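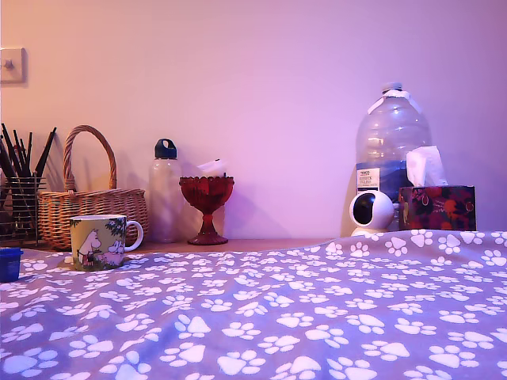

Technical Editor, Laboratory Methods (part-time)
Serano Publications, Clistcombe office
Reference: Wanyama series
Reports to: Adhiambo Nzioka, Managing Editor

Serano Publications prepares printed and online method manuals for water testing laboratories. The Wanyama series currently consists of 33 manuals covering sampling, sample storage, wet chemistry, and instrument calibration. Each manual is revised on a fixed cycle. We are seeking one technical editor to work on the revision of the calibration titles.

The position is part-time, four days per week, and is based in Clistcombe. Up to three of those days may be worked from home after the training period. Attendance at the office is required on Tuesday for the production meeting, which starts at 9 a.m.

Duties

Edit method texts submitted by laboratory authors for grammar, consistency of terms, and agreement with the Serano style manual.
Check units, significant figures, and conversions in all tables and worked calculations.
Compare each revised procedure with the previous edition and record every change in the revision log.
Send queries to authors and track replies. Queries that affect a safety statement go to the Managing Editor before they go to the author.
Prepare final files for the typesetter, including figure lists, table numbering, and cross-references.
Read first and second proofs. Indexing is handled separately and is not part of this position.

Required qualifications

Bachelor's degree in chemistry, environmental science, or a related field, or equivalent laboratory experience.
At least three years of paid editing work, of which one must have been on technical or scientific texts.
Working knowledge of SI units and of the rounding of measured values.
Ability to mark up proofs on paper and on screen.
Authorization to work at the Clistcombe location. We are unable to sponsor visas for this position.

Preferred qualifications

Experience with structured authoring or any XML-based production system.
Bench experience with pH meters, spectrophotometers, or analytical balances.
Familiarity with document control in an accredited laboratory.

Terms

The appointment is for a fixed term and ends when the last calibration title goes to press. Extension to the sampling titles is possible but is not guaranteed. Pay is hourly and depends on experience; the applicable range is sent to all candidates invited to the editing test. Paid leave accrues in proportion to hours worked. A laptop and a second monitor are supplied for home use. Travel between home and the office is not reimbursed. Occasional travel to the Stinley print site is reimbursed at the standard rate.

How to apply

Send a resume, a cover letter of no more than one page, and the names of two references to Kanini Kombo, Personnel, at the Clistcombe office. Put "Wanyama editor" in the subject line. Do not send writing samples at this stage.

Selected candidates will receive an editing test consisting of one procedure and two data tables. The test is done at home and is paid at a flat fee. Interviews will be held in June. References are contacted only after the interview.

Applications from recruiting agencies will not be considered.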